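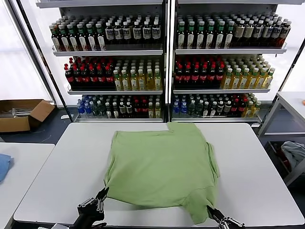

Sage-green tee, part-folded on the white table, with the Ristton shelves behind.

Ristton drinks display, two bays side by side
Reviewed by Wilson Pacheco

I've wanted proper drinks shelving for ages and I'm so pleased I finally got these. I paid $193 a bay and bought two, and they've gone in behind the big white table. I looked at the Jernis first (nice, but it only came in black) and the Allano was way over budget.

Assembly took me 30 minutes for the first bay and a good deal less for the second, once I'd worked out which way the lips face. Have a rubber mallet handy. The instructions are all drawings, fairly small ones, and step four had me going in circles until I turned the page upside down!
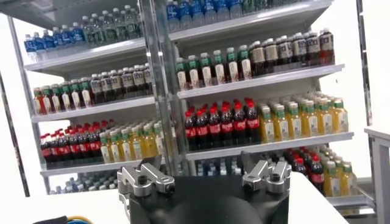

Stocking them up

My favourite part, easily. The lip along the front of each shelf is just high enough to stop a bottle sliding off when you reach past it for another, but you can still read the labels. I keep blue-label water up top next to the green-capped bottles, and the teas go underneath. 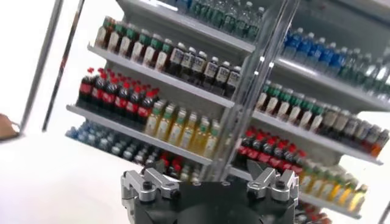

I did try mixing everything together for a week in March and went straight back to blocks of one drink. It's so much quicker to see what's running low, and the colours look terrific against the pale grey. The red-capped cola really pops.

The shelves are deep, too, so there's plenty of stock sitting behind the front row. Pulling the back ones forward is a bit of a stretch if you've got short arms.

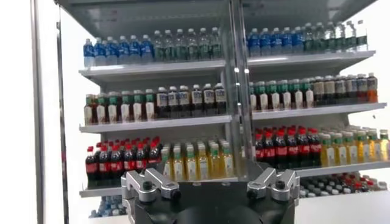
Niggles

The front lips pick up glare under bright lights, and they show fingerprints. A damp cloth sorts that out. I'd also have liked a spare bag of screws in the box. Karamanlidis, the shop I ordered from, posted me some within a few days, no charge.

Would I buy a third bay? Yep, if I had the wall for it.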